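Lerulell House Residents' Association
Minutes of the September meeting, ground floor lounge, 7 p.m.

Present: Ekrem Ekinci (chair), flats 2, 5, 6, 9 and 11. Apologies: flat 4.

1. Minutes of the previous meeting
Agreed, with one correction. Under item 5 the store cupboard shelf is 440 mm deep, and the figure given before was the width.

2. Matters arising
The lock on the bicycle shed has been replaced. The invoice from Çetinkaya is still awaited. The landing light on the second floor is working.

3. Parcels for the children's ward
3.1 Sorting is being done on a bed in the guest room, as the lounge tables are needed in the daytime. The blue sheet stays on the bed until the last parcel is closed. Items are laid out singly on the sheet and put into cartons from there.

3.2 Wrapping. White foam wrap is to be used for anything that can chip or dent. Soft toys go in without wrap and may be used to fill gaps. Pieces of foam already cut are to be used up before a new roll is opened.

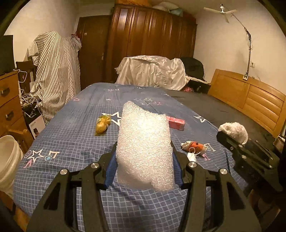 Item 3.2: foam wrap, with items still to be sorted.

3.3 Flat 6 asked whether small things with strings or cords should go in at all. Agreed that the ward be asked first. Until there is an answer they are to be kept in a separate envelope marked "cords".

3.4 Cartons. The Brelletti cartons hold their shape better than the Gindis ones but are shorter inside, and long boxes have to go in at a slant. Agreed to use Brelletti for boxed items and Gindis for soft ones. 70 cartons are in hand, flat, behind the guest room door. They should be taped along the base seam twice and along each short edge once.

3.5 Weight. No carton to go over the limit on the carrier's form. Flat 9 will bring kitchen scales – the bathroom scales were found to differ between one reading and the next.

3.6 Boxed items and round items. Boxes go against the carton wall, flat face outwards. Round items go in last, on top, and must not rest against a box corner. Flat 11 noted that flat items left leaning on a box tend to be missed when the sheet is cleared. The sheet is to be checked from both sides of the bed before a carton is taped. 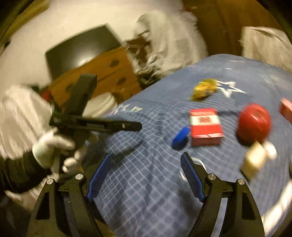

Flat 5 said that the order of packing mattered less than the labels, and that last year two cartons had reached the wrong ward with everything inside them in perfect order. She asked for the label to go on the side as well as the top. Agreed.

3.7 Cost. Spent to date on cartons, tape and wrap: £1,138, against £1,900 set aside. Receipts to go to Ekrem Ekinci, who will also ring the carrier about a morning collection.

4. Guest room bookings
No bookings to be taken while sorting continues. Flat 2 has relatives coming and will use the folding bed in her own flat.

5. Any other business
The lounge radiator is to be bled. Flat 9 has the key.

The meeting closed at 8.20 p.m. The next meeting will be in the lounge at the same time, date to be put on the noticeboard.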